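How I Clear the Junk Off My Table in 15 Minutes

My table collects stuff. I put a phone down, then a spoon from my coffee, and by dinner there's a whole little crowd on the tablecloth and no room for a plate. I used to shove it all in a drawer, and you can guess how the drawer looked by December!

So now I do this instead. Set a timer for 15 minutes and leave everything where it is for a second. Walk around the table once and say out loud what room each thing belongs in (my neighbor Desmond Schumacher thinks this is hilarious, but he has tried it).

Next, take the kitchen things first. Spoons go straight in the sink, clean or not. Cleaning brushes go back under it, bristles up so they can air out. If yours has a long handle, hang it on a hook - I paid 50 cents for mine at a yard sale.

Then do the toys and the odd bits. Balls go in the basket by the door. Anything with straps gets buckled or rolled up first, or it'll grab everything else in the basket and come out as one big knot.

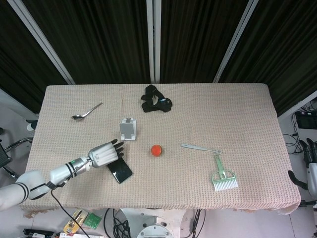
The phone stand is the one thing I let stay. I slide it to the back corner, near an outlet, and the phone goes on it every single time I sit down.

Last step, take the cloth by two corners, shake it outside and smooth it back down from the middle. I wash mine every other week, cool water, and hang it up damp so I can skip the iron.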